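1/ Right, thread on our student project bc people keep asking what we do all day. Module is robot handling, third year, Candale campus. Our group is called Monus. Brief from the department: teach an arm to tidy a table. That's it, that was the whole brief

2/ Our table tidying = wet wipes. Soft flat packs. We could have picked wooden blocks like every other group and we'd be in the pub by now

3/ Why wipes: the Widmer challenge in July gives extra marks for "deformable goods" and a pack of wipes is the cheapest deformable good in the shop. Also useful, everyone's hands are filthy from the whiteboard pens

4/ How it works for those who aren't on the course. No robot in the room for this bit. You hold a gripper in each hand, you do the task yourself, it gets recorded, later the arm learns from that. So most of the project is a human moving packs of wipes very carefuly for hours

5/ Task one is called pick and place in the report. Task two is called "straighten" – get two packs lying side by side, edges lined up, without lifting either. Straighten is the one we're behind on

6/ Morning session. Left gripper going in by the light blue pack, the bright blue one next to it is the one that slides about. And yes the cable. We know about the cable

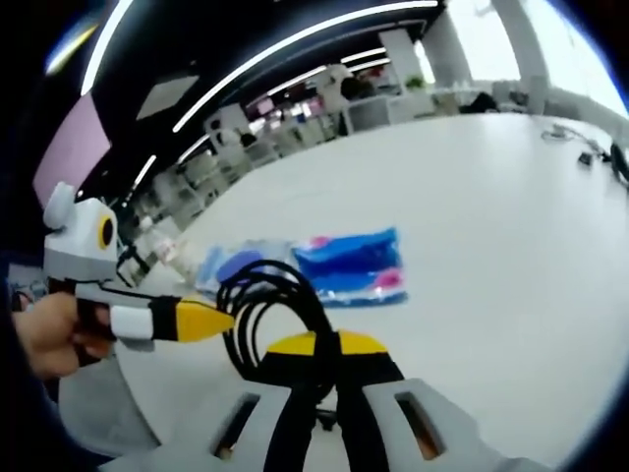
7/ CABLE. Ok so each gripper has a lead and the lead is too long for the desk and too short for the floor. We've tried over the shoulder, down the sleeve, taped along the table. Over the shoulder is best but you feel like you're plugged into the wall

8/ If the loops sit up on the jaws they get into the recording. Then every frame of that go has a big black squiggle across the packs. We threw away most of a morning over this before someone looked at the footage properly. Look at your footage first thing!! Not at lunch

9/ New rule on the sheet: cable check before each go. It's the first line, in capitals. Still gets skipped

10/ Sheet goes like this btw if anyone wants to nick it. Cable clear. Packs back on start marks. Both grippers open. Hands still, then start. Do the task. Hands still again. Stop. Say out loud good or bad and the person at the laptop writes it down

11/ The hands still part matters more than you'd think. Our first lot all started mid-wave, and the software (we're on Zusura, it's what the department has) couldn't work out where the grippers were. It needs a calm second at the beginning to get its bearings

12/ Zusura gripes, quickly: export button is greyed out until you've named the session. Doesn't tell you. It also won't take a name with a space in it. Doesn't tell you that either. Otherwise fine, quite like it

13/ Score so far on straighten: 87 good goes. Tutor wants more variety before she'll let us train on it, so different start angles, packs swapped over, packs upside down, one half on top of the other

14/ Variety is boring to do by hand so we made a deck of cards. Draw a card, put the packs how it says. There are 8 cards. People moan if they get the overlap one

15/ Things that changed our results, in no order. Squeeze less. A full pack of wipes is firm in the middle and floppy at the ends, so if you pinch the end you get a handful of plastic and the pack stays put

16/ Push with the side of the finger, low down. We'd been pinching and dragging for a week, daft. Pushing is slower but the pack goes where you want

17/ Shiny plastic is a pain. By the windows the bright blue pouch flares up white in places. The paler pack is much kinder. Moving the table isn't allowed, so we do the straighten goes before lunch and pick and place after

18/ Someone asked are two hands really needed. For picking up, no. For straightening, sort of yes – one keeps a pack where it is, the other nudges. If you only nudge you chase the thing across the table. We've got a nice collection of chases

19/ Finger against the right edge of the blue one. This is the push I mean, big white Deeyeo pack on the other side of it. The blue pouch is wrinkly so it folds before it moves, you've got to go slow

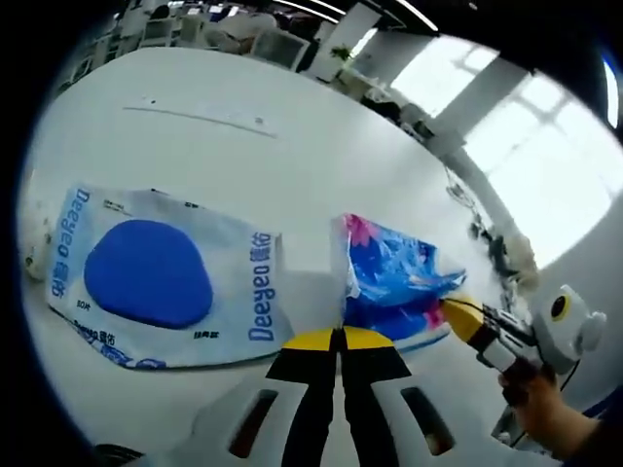
20/ Reply to the q about which wipes: the white ones are Deeyeo, the 80 sheet pack. Not an advert. They're nice and rectangular with a big dark oval on the front so it's easy to see when they're wonky

21/ The other one we just call Splash. Splash has been dropped a lot and it's gone soft, which is annoying for scores and good for the data. The tutor's words, near enough. Replace it and we'd have to redo the cards with the new one so Splash stays

22/ Wrists. Nobody warned us about wrists. Two grippers for an hour and you can't open a jar. We swap every 8 goes now and whoever's off does the laptop

23/ Swapping made a mess of it at first bc everyone moves differently. One of us jabs. One goes so slowly that the recording is mostly waiting. We watched each other for an afternoon and settled on a sort of house style. Medium. Bit dull. Works

24/ Don't delete the bad goes. Move them to another folder and write why. Half of ours turned out handy for the report – cable, slipped, forgot to stop, talked to someone and wandered off mid push

25/ "Do you get credit for all this recording" yes a bit. Marks are split: method, training run, the write up, and the demo at Widmer. The demo is worth least and it's all anyone talks about

26/ Demo rules, since two other groups have asked me. You get 3 tries. Judge puts the packs down, you're not allowed to touch them. Arm straightens, you step back. They measure the gap at both ends of the packs with a ruler. An acutal ruler

27/ First training run was on pick and place only. Arm went to the right place, closed, came up with air. Closed too early every time. We reckon it's our fault, we all shut the gripper a touch before we're down. You don't notice doing it

28/ So now on pick and place: go down, pause, close, pause, up. Feels like doing the robot at a wedding. Second run grabbed the pack more often than not so I'll take it

29/ Straighten run is queued for tonight if the booking on the big machine holds. Somebody from the year below had it last night and left it full. Clear your stuff off please, there's a sign

30/ Shopping list so far. Tape, the sort that peels off clean. A marker for start spots (dots, small, or the model learns the dots instead of the packs – ask me how I know). Velcro ties. Spare wipes. Biscuits, keep them off the table, crumbs under a flat pack are a nightmare

31/ Q about start marks above, yes really. We drew big crosses in pen and the arm started going to the crosses. Pack somewhere else, didn't care, off to the cross. Cleaned them off with, obviously, wipes

32/ Q: could you use it with something else, crisps, post, socks. Crisps we tried for a laugh. They get louder. Socks is the plan for next term if the department says yes, no chance of a straight edge on a sock but we'd be doing piles

33/ Q: is it hard to join. Club side of it is open to anyone at Candale, you don't have to be on the module. Come and hold a gripper. Evenings from six, room's open til nine. Bring short sleeves if you can, long cuffs get in the shot when you reach across

34/ If you're starting your own version – do ten goes, stop, watch all ten at full speed. Then carry on. We'd have saved ourselves a fortnight

35/ Off to untangle the left lead, it's got a knot in it again. Will post the straighten run tomorow if it's finished, good or bad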